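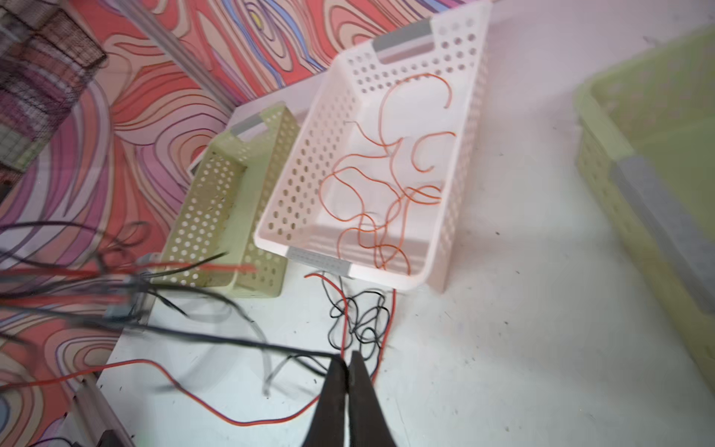

Good morning, and thank you for having me. My subject is the budget for a second sorting cell at the Imley workshop, and I will try to keep to the money. Last January we compared two offers, one from Brulavance and one from Darer. Both offers were for a pair of arms with two-finger grippers, and the difference was small: 3,579 dollars against 3,404 dollars for the mounting and cabling package. I would like you to think about where such a package is used up. Not in the baskets, which are cheap. A white basket with holes in the sides and a tangle of thin orange wire in it costs almost nothing, and it can still keep an arm busy for a whole morning. The red and black cables lying over the table are a different matter, and they need their own line in the budget.

(Pause. Ask who in the room has bought cable guides before.)

In our first plan we wrote only one line for "accessories". This was my mistake. Jarrah Ormsby, who checks our purchases, sent it back to me with one question in red pen: which accessories? So I made the list again. Grippers and spare fingers. Wrist cameras. Cable guides and ties. Rail and brackets. Wall panels. Baskets and trays in several sizes. The new total for these things was 942 dollars higher than my first line.

(Speak slowly for the next part. The numbers are on the handout.)

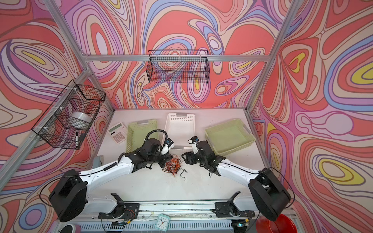 The second thing to plan is the reach. When two arms share one table, you pay for both, but you do not get double the work. They must take turns in the middle. Aparecida Quintana made the drawings for us at Bittencourt, and she advised to fix the rail first and to choose the table after. We did it in the opposite order in our old cell and had to buy the table again.

Please also budget for storage at the cell. We hang wire mesh baskets on the beams, because a marker or a roll of tape on the table takes space from the arms.

For the whole year we now ask for nearly 4,000 dollars in small parts, separate from the arms. Some colleagues find this high. My answer is that small parts are ordered in a hurry, and the freight to Imley is charged each time. One large order in autumn is better for us.

(If there is time: show the order form and explain the column for freight.)

Questions about the Darer warranty I will take at the end, as I have the papers with me.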